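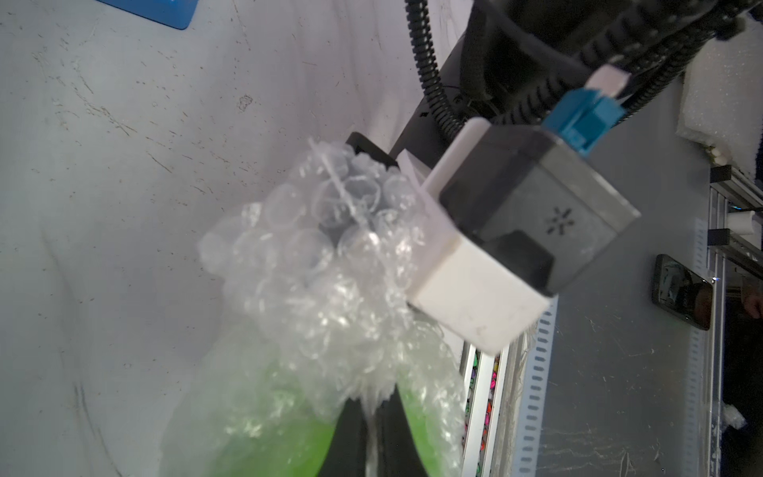 Gathering Demonstrations for the Handling of Soft and Transparent Packaging
Final Report, Student Project Group Boltska
Department of Applied Automation, Lommont Technical College

1. Purpose of the project

The Boltska group was asked to collect a set of examples from which a two-armed table robot can learn to handle wrapped goods. The request came from the Trirkeo teaching laboratory, where an earlier set covering rigid boxes had already been used to train a policy. That policy performed acceptably on cartons and poorly on anything covered in film, foil or bubble wrap. Clear plastic changes shape when it is gripped, and its outline is difficult to find in a camera image.

The full set planned by the laboratory comprises 4,000 demonstrations, to be gathered over several student terms. This report covers the first term of work, in which 643 demonstrations were recorded and reviewed.

2. Recording procedure

Each demonstration was performed by a student operator who guided the robot through the task by remote control. Arm positions, gripper opening and all camera streams were stored together under one episode number. The operator announced the start and the end of every episode aloud, and a second student entered the result in the log as complete, partial or failed.

Seven students were trained as operators. Training took one afternoon and ended with a short supervised session, the results of which were not added to the set. Operators changed places every half hour – longer turns led to hurried grasps, which were visible in the recorded arm speeds.

The starting position of the package was changed between episodes according to a printed list. Early in the term, operators chose the positions themselves. A review in March showed that most of them had preferred the same area of the table, and the printed list was introduced as a result.

3. Choice of objects

Two kinds of covering were given priority: bubble wrap around a single solid item, and thin bags with loose contents. The second kind proved more demanding. A bag with granular contents has no fixed center of weight, and a grasp that is suitable at the start of a lift may be unsuitable a moment later. Other household and workshop articles were left on the table during recording so that the trained policy would not depend on a cleared background.

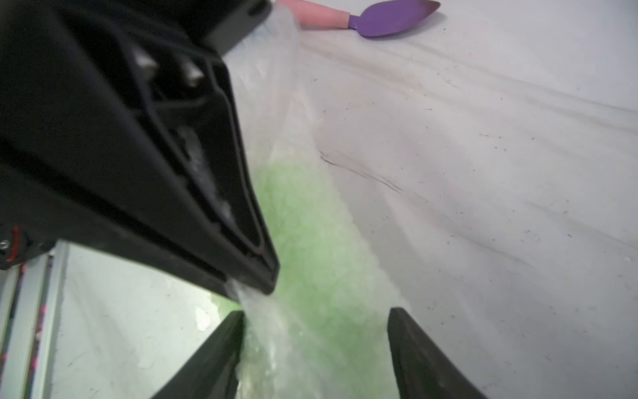 Normand Lemieux objected at the midterm review that the group was discarding its most useful material. In his view, a grasp that slips and is then corrected teaches a policy more than a clean one, and episodes of this kind should be kept and labeled separately.

The group accepted this proposal in part. Corrected grasps are now retained if the operator recovers without opening the gripper completely. Episodes in which the package leaves the reach of both arms continue to be marked as failed. Kamarul Majimbun prepared the wording of the new rule, and it was added to the operator guide the following Wednesday.

4. Camera arrangement

Fixed cameras and wrist cameras were used together. The fixed view records the position of both arms and the general layout of the table. The wrist views supply detail at the point of contact, where the fixed view is often blocked by the gripper itself. 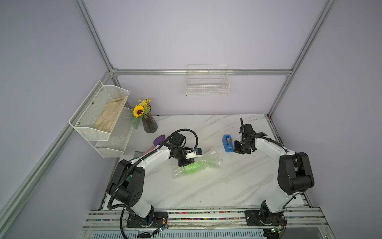 Rodica Anghel
Student Lead, Data Collection

Synchronization of the streams required more attention than the project plan had allowed for. During the first weeks, one wrist stream ran behind the others, and the delay grew in the course of each session. Hervé Lecomte wrote a short check that compares the time stamps of all streams after each episode and warns the operator if they differ. The affected recordings were repeated.

5. Review of the recordings

Every episode was watched in full by a student who had not operated the robot during it. The reviewer confirmed the label, noted any loss of a stream and graded the clarity of each wrist view. A low grade did not exclude an episode if the fixed view was sound. The grade is stored with the episode, and later groups may filter by it as they see fit.
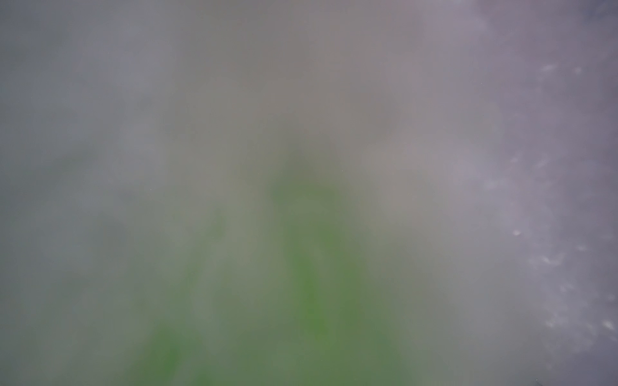

Figure 4. Wrist view, strongly blurred, with green at the center and purple-gray to the right.

Of the recorded episodes, 33 were referred to a second reviewer after a disagreement over the label. Most of these concerned the boundary between partial and complete. The guide defines a complete episode as one in which the package rests in its target area and both grippers are clear of it; several reviewers had applied only the first condition.

6. Handover

The recordings, the log and the operator guide have been transferred to the laboratory server in the folder MacLeod. Meinir Nicholas will supervise the next group and has asked that the printed position list be extended to the rear of the table before recording resumes. The time stamp check should be run once on an empty episode at the start of each session. Its settings are described in the appendix to the operator guide.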